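The Long Life of the Household Table

Institutional magazine feature, January 2018

When the Fasulcombe Museum of Domestic Life began to record the furniture of its district, its staff expected to spend most of their time on cupboards and beds. These are the pieces that families tend to mention first, and they are the pieces most often named in wills. The survey soon took another course. In house after house, the object that people wished to discuss was the table at which they ate.

The museum has now published its findings, drawn from visits to 400 homes in Fasulcombe and the neighboring parish of Selavar. The report runs to 97 pages and is the work of Přemysl Brabec, who joined the museum as keeper of furniture after a career in repair and restoration. It deals with the making, use, and care of tables over several generations, and it pays particular attention to pieces that have stayed in daily service.

Few of the tables in the report would attract notice in a saleroom. Most were made by local joiners for local buyers, and many have been shortened, refinished, or fitted with new legs. Mr. Brabec regards such changes as part of the record. A top that has been turned over and planed, he writes, tells the student of furniture as much as one that has been left alone, provided that the work is noted and dated where possible.

The earliest pieces are long and narrow, built to stand against a wall with a bench on one side. Square tables appear later, as houses in the district were altered to give the kitchen more floor space. The change affected the way households sat. At a long table there was a head and a foot, and places were often fixed by age. At a square one, the seating was less settled, and several of the older residents interviewed recalled that their parents had found this troubling.
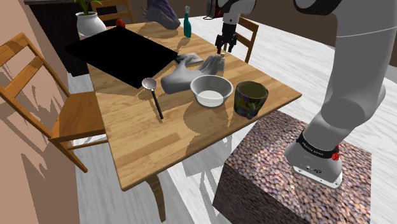
The report gives a full chapter to the firm of Rowlands, which supplied much of the district from a workshop behind the Fasulcombe corn market. Its order books survive for a period of 50 years and are now held by the museum. They show a careful business that bought its timber green, seasoned it on the premises, and refused to be hurried. One customer, a schoolmaster in Selavar, wrote to the firm on four occasions to ask when his table would be ready. The final reply informed him that the boards were still moving and that he would be told when they had stopped.

Movement in timber is a subject to which Mr. Brabec returns often. Wide boards swell and shrink across the grain with the seasons, and a top that is fixed too firmly to its frame will split. The Rowlands workshop used wooden buttons, set into a groove, which hold the top down while allowing it to travel. Tables repaired in later years with screws driven straight through the rail have fared less well. The report includes a short guide for owners who find such screws and wish to have them replaced.

Advice on care is brief. Owners are asked to keep tables away from stoves and radiators, to wipe up water promptly, and to avoid spray polishes that contain silicone. A thin coat of wax, applied 2 times a year, is considered enough for most waxed surfaces. Oiled tops need separate treatment, and the museum will advise on these by letter or in person.

The survey was supported by the Vostura Fund, which has also agreed to pay for the repair of the order books. Several volumes were stored in a damp loft before they reached the museum, and the bindings of the earliest are in poor condition. They will be cleaned and resewn before they are made available in the reading room.

A second stage of the work will cover chairs. This is expected to be the more difficult task, as chairs were moved between rooms, lent to neighbors for weddings and funerals, and not always returned. Residents of Fasulcombe and Selavar who own a chair with a maker's stamp beneath the seat are invited to contact the keeper of furniture at the museum.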